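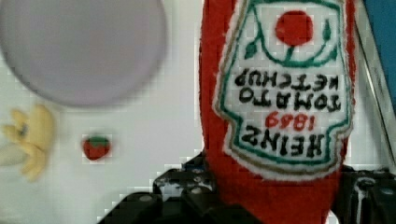 A plush ketchup bottle held by the neck between the two fingers of a gripper, seen from the wrist camera.

Priltance is a method for teaching a robot arm to pick up and set down soft objects from a small number of human demonstrations. It was developed by Celeste Lobo and Adeel Abbasi and first described in a technical report dated 2019-05-11. The name is also used for the set of recordings released with the report.

Background

Soft objects are hard for a two-fingered gripper to handle. A stuffed toy changes shape when it is squeezed, and its outline as seen by a camera changes with it. Earlier methods compared the object with a stored rigid model and tended to fail once the fabric had folded. Lobo and Abbasi had worked on an earlier system of this type, Plinska, which used a single fixed camera above the table. The arm often hid the object from that camera at the moment of closing.

Method

Priltance relies on a small camera mounted at the wrist, which moves with the gripper and keeps the fingertips in view. A human operator guides the arm through each task while the camera images and the finger positions are recorded. A neural network is then trained to predict the next short movement of the arm from the most recent images.

The main difference from Plinska lies in the treatment of the grasp itself. The network also estimates how far the material between the fingers has been pressed together, using only the appearance of the object near the fingertips. If the estimate falls below a set level, the arm stops lifting and closes the fingers further. No force sensor is needed.

Objects are presented in varied positions, including upside down, so that the network does not come to depend on printed or stitched labels being the right way up. Toy food is used for much of the work, as it offers a range of sizes and outlines. Items such as a plush banana and a small toy strawberry may share the table with the object to be lifted.

Results

The report gives results for a series of 100 trials, divided equally between Priltance and Plinska. Of its 50 trials, Priltance completed 47. A trial was counted as complete when the object had been lifted, carried to the place requested and released there. The three failures all took place during release, when fabric caught on a finger.

A second study, by Afonso Marinho and Siwan Eynon, was issued in December of the same year. It repeated the work with a different arm and with recordings from 52 demonstrations. The authors confirmed the benefit of the pressing estimate for thick plush toys but found little gain for thin cloth.

Limitations

The method assumes that the fingertips remain visible throughout. Large objects can block much of the camera's view once they have been grasped, and the arm must then place them with little sight of the table. Abílio Paiva has also noted that the pressing estimate is less reliable for fabrics of a single dark colour, where folds are difficult to make out.

Later work

Spahić, a later version of the method, adds a second camera beside the table to assist with placing. The pressing estimate was kept without change.

See also

Plinska
Spahić
Learning from demonstration
Robot end effector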